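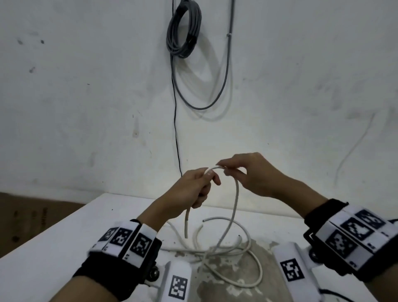

我接手那家店的时候,店里最不缺的就是线。

真的,什么都缺,就是不缺线。前任老板走得急,柜台抽屉里留了半包薄荷糖、一把断了齿的梳子,还有一张写给我的条子,上面就一行字:“后屋的线你看着办。”我当时心想,线嘛,能有多少?结果推开后屋的门,我站在那儿愣了好一会儿,糖都忘了嚼。

白的,全是白的。箱子里、架子上、桌子底下,一团一团,像谁家养的一群不爱动的羊。

店开在普伦赛德(Prundside),一个从码头走上来要爬好长一段坡的地方。门牌号是1486,可整条街也没几户人家,我到现在都没搞懂这个号是怎么排出来的。来的第一个星期下了四天雨,一个客人也没有,我就每天搬把椅子进后屋,对着那张白桌子理线。

说说那张桌子吧。桌面是白的,中间有一大片灰灰的印子,擦不掉的,我试过小苏打,试过白醋,还试过隔壁面包房老板娘推荐的柠檬皮(她什么事都推荐柠檬皮,包括失眠)。墙也是白的,蹭得一道一道。我原本打算重新刷一遍,油漆都问好价了,后来一忙起线来就把这事儿忘得干干净净。

理线这活儿,没干过的人总觉得有什么窍门。我妈在电话里教我:“你先找线头呀!”可是妈,线头有时候就埋在正中间,露出那么一点点弯弯的小尾巴,你一揪它,整堆都跟着动。所以我后来学乖了,不揪。我就两只手轻轻把它提起来,抖一抖,让它自己松。哪一股愿意出来,就先让哪一股出来。

就这么理到五月,伊斯廷·沃伊尔(Iestyn Voyle)来了。

他是傍晚来的,我正准备关门。个子很高,进门要低一下头,手里提着个布袋子,往柜台上一放,说:“我听说你这儿收线。”

我说我不收线,我这儿线多得能绕码头三圈,我恨不得倒贴钱送人。

他也不着急,把布袋口解开给我看。哎哟,又是白线!乱成一个疙瘩,比我后屋里哪一团都乱。他说这是奥拉号(Ora)上拆下来的。奥拉号我听说过,一条老渡轮,以前每天早上从码头开出去,对岸那几个村子的人上学、看病、卖鸡蛋全靠它。听说今年春天停了,船拖到亚涅斯船坞(Yáñez)去拆。

“我在船上管广播管了大半辈子,”他说,“这根线是从驾驶室连到喇叭的。他们要扔,我就拿回来了。可我眼睛不行了,解不开。”

“解开了您要用在哪儿呢?”

他想了想,说:“没想好。”

我本来想说那您何必呢,话到嘴边又咽回去了。我自己不也天天坐在后屋里解线吗?谁要是问我解来干吗,我也答不上来。

我就把他领到后屋,桌上那堆推到一边,把他的线倒出来。他坐我的椅子,我坐一只空箱子。说是一起解,其实他主要负责说话。他讲大雾天他怎么对着话筒报时,讲有一回新来的水手把话筒当成关着的,在里头跟女朋友吵了半个钟头的架,全船人听得津津有味,到岸了都没人肯下船。我笑得手上的圈全散了,只好从头再来。

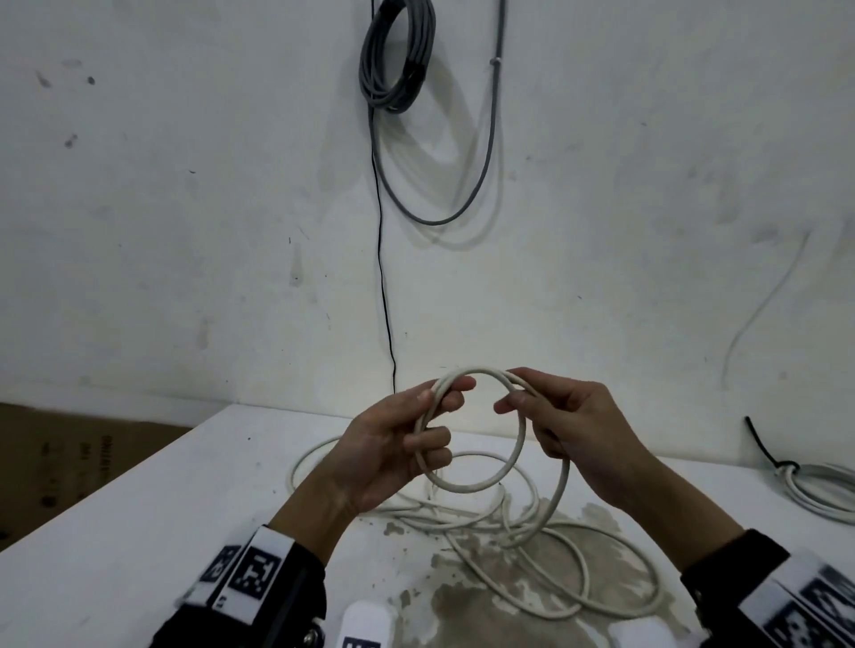 理出来的先绕成圈捏在手里,剩下的慢慢跟它磨。

那天晚上我们没解完。他走的时候问我,明天还能不能来,我说来呗,反正我这儿也没什么生意,您带点吃的就行。第二天他真带了,一袋富利耶家(Fullier)的杏仁饼,硬得能敲钉子,得泡在茶里才咬得动。我们俩就着茶,一人一块,吃一口解一段。

后来他天天来。有时候解他的,有时候解我的,解到最后两堆混在一起,谁也说不清哪根是奥拉号的了。我挺过意不去,他倒无所谓,摆摆手说船上的线和岸上的线,本来也是同一个厂子出的。

第六天还是第七天吧,我手里那根忽然就通了。就是那种感觉,你提着一头往外走,它一直跟着你,从后屋跟到柜台,从柜台跟到门口,中间一个结都没有!我举着线头站在门槛上喊他,他从后屋慢吞吞地顺着线走出来,一只手扶着墙,一只手让线从手心里滑过去,走到门口,抬头看了看我。

“这根是我的。”他说。

我问他怎么知道。他把线递过来让我摸,靠近线头的地方有一小段发涩,是从前用胶布缠过又撕掉的。他说有一年冬天这里老是接触不良,他缠了一圈又一圈,广播一响就滋啦滋啦的,乘客还写信来投诉,说像在煎鱼。

那根线现在还在我店里。他没拿走,说家里没地方放,其实我知道他家有两间空屋子。我把它绕好了,另外收着,不卖。

前几天有个年轻人进来买线,说要给外婆家的院子装个小喇叭,外婆住在河对岸,耳朵背,喊她吃饭老听不见。我正要去后屋给他拿新的,伊斯廷坐在那儿喝茶,杏仁饼泡到一半,忽然开口问人家:“你外婆家,离渡口远不远?”

年轻人说不远,推开窗就看得见。

他把饼捞出来,放在碟子边上,跟我说:“你去把那根拿来,给他量量够不够长。”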